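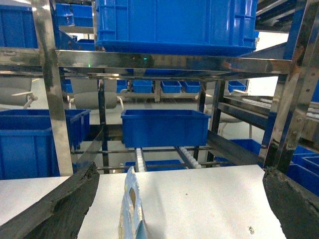

창고나 작업실 정리를 시작하면 제일 먼저 부딪히는 문제가 통의 규격입니다. 제각각인 상자를 쓰다 보면 선반마다 애매한 틈이 남고, 꺼낼 때마다 옆 상자까지 딸려 나오지요. Kultier 보관함은 바로 그 답답함을 덜어 주는 제품이라 저희가 참 좋아합니다! 스테인리스 선반에 파란 플라스틱 통을 채워 두면 금속 색과 대비가 또렷해서 멀리서도 보관 자리가 한눈에 들어옵니다. 품목별로 자리를 정해 두기에도 그만이고요.

Kultier 보관함 기본형

나사나 포장 부자재처럼 자잘한 물건부터 천, 공구, 계절용품까지 두루 담을 수 있습니다. 안쪽 모서리를 둥글게 처리해서 먼지가 잘 끼지 않고, 젖은 행주로 쓱 닦으면 청소가 끝나요. 앞면에는 이름표 홈이 있어 종이만 갈아 끼우면 됩니다. 계절마다 내용물이 바뀌는 작업실이라면 이 홈 하나가 얼마나 고마운지 모릅니다.

폭은 200mm 한 가지이고 깊이는 3종류입니다. 폭이 같으니 깊이가 다른 통을 섞어도 앞줄이 가지런하게 맞습니다. 얕은 통은 눈높이에, 깊은 통은 아래 칸에 두는 배치를 추천해요.

함께 쓰기 좋은 선반

Skusolmont 선반은 높이 1800mm로, 발판 없이도 윗칸까지 손이 닿는 분이 많습니다. 칸 높이는 공구 없이 바꿀 수 있고, 바닥이 고르지 않은 곳에서는 조절발을 돌려 수평을 맞추시면 됩니다. 보관함은 선반에 그냥 올려 쓰는 방식이라 따로 레일을 달 필요가 없어요.

구성과 주문

보관함은 낱개 또는 12개 묶음으로 주문하실 수 있습니다. 묶음에는 이름표 종이가 들어 있고, 깊이는 원하는 대로 섞어 담아 드립니다. 지난 5월부터는 뚜껑도 별도로 판매하고 있으니 먼지가 많은 공간이라면 꼭 한번 살펴보세요.

관리 방법

중성세제와 미지근한 물로 씻고 그늘에서 말려 주세요. 거친 수세미는 표면에 흠집을 냅니다. 빈 통은 서로 겹쳐 보관할 수 있습니다.

선반 치수나 배치가 고민되시면 Eststead 매장으로 도면이나 간단한 스케치를 보내 주세요. 손으로 대충 그린 그림도 대환영입니다!

페이지 수정일: 2022년 9월 14일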